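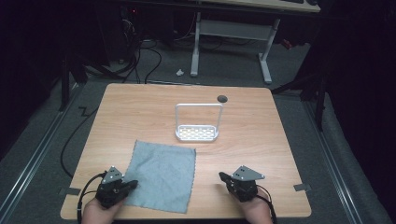
Cloth task, both handhelds at the near side of the table, white rack behind.

Clistora handheld gripper pair, impressions after one month

torque_ledger
Posted 7/26/19
We bought the two-hand Clistora kit for collecting fabric demos. Price was 2,079 for the pair, cables included, mounting plates extra. Current task is a flat square cloth on a wood table. Build is fine. Linkage play is low out of the box. My complaint is the fingers. The stock pads are flat and stiff, and on thin fabric you have to come in at a shallow angle or you push the edge instead of picking it up.

millbend
What cloth? A smooth microfiber and a waffle weave are two different tests. We ran the Drindia set on both and got a lot more misses on the smooth one.

torque_ledger
Waffle type, with a wavy edge. View from the tool camera:

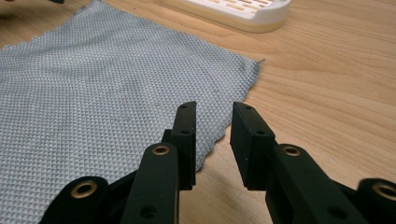
Fingers open at the edge of the cloth. Note the loose thread at the corner.

millbend
OK, that texture should help you. If you still miss on that, I'd look at pad friction before blaming the angle. Are those bare pads?

torque_ledger
Stock, no tape, no rubber. I logged 133 attempts last week and most of the misses were the first pinch. Once it has an edge it holds.

ostrander_k9
Disagree with the whole approach. Thin fabric wants a compliant fingertip. Zeman sells a soft set that bolts to the same link holes. The Clistora pads are made for boxes and cups and the manual says so.

torque_ledger
Manual says "general tabletop objects." Soft tips also flex, and then the recorded opening width no longer matches where the fingertips are. I would take the misses over bad width data.

ostrander_k9
You can calibrate that out.

millbend
Only for a fixed load. It drifts as soon as the load changes. Do the stock fingers close flush all the way? Ours had a gap at the tip until we redid the stops.
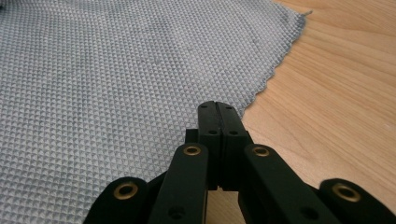 Closed, nothing between the fingers. Brass bushings at the pivots.

torque_ledger
Flush on this one. I did not touch the stops.

millbend
Better than what we got from Drindia then. Keep an eye on the bushings. Ours went sloppy after 5 months of daily use and a replacement set took until December to ship.

gridfault
Gotel quoted us 2,302 for a similar pair with the plates included. Is there any reason to pick Clistora over that?

torque_ledger
Weight, mainly. I have only handled the Gotel at a demo table so take that for what it is. Does the quote include spare pads?

gridfault
No. Pads are a separate line.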